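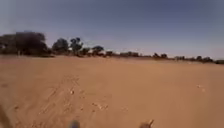

Open sand with tire tracks, looking toward the tree line.

Dremwood Land Notes, Apr 21, 2020

The sand flat: what we know so far

Several members wrote in after the last issue asking about the big sand flat and whether the track across it can still be used. Marites Bañez has been keeping the notes on that side of the property and passed them along for this item.

The flat is open ground all the way to the trees. There is no marked road. People have been following old tire tracks, which are faint in places, and then losing them and making new ones. Please stop doing that. If you can't make out the tracks, go back the way you came and use the fence road on the Thomas side. It adds a few minutes.

The trees are the best way to keep your bearings. The big dark clump is at the left end as you look across, with a single round-topped tree next to it. After that comes the tall scraggly one, and then a smaller tree with a flat top like an umbrella. Marites steers by the scraggly one. In haze the low bushes in the middle of the horizon are hard to tell apart, so don't pick your line from those.

There are small pale stones lying on the surface here and there. Leave them where they are. Milagros Manalo is using some of them as reference points for her sand survey and has the positions written down. Her first round was in November and she set out 62 survey points, all recorded by distance from the Lultitz gate. The farthest is 998 yards out. She plans a second round once the wind dies down, and wants to know whether the surface has dropped or built up along the tracks.

A few rules until then:

Keep to the existing tracks.
Let some air out of your tires before you start, and pump them up again at the gate.
No driving within 50 paces of the big clump. Park and walk.
Carry water and a shovel.

The Flumier water tank by the gate holds 1,000 gallons and was refilled last week. It is for livestock and for emergencies. The gate code has not changed. Call the office if you have lost it.

Copies of the November survey sheet are in the tray by the office door.

593 views | 3 comments | Share

Comments

dusty_r: Is the fence road OK for a small trailer?

M. Bañez: Yes, if it's empty. Take the second bend slow.

Pilar T: I think I drove over one of the survey stones in March. Sorry. It was a pale one near the tracks, if that helps.

Search past issues Go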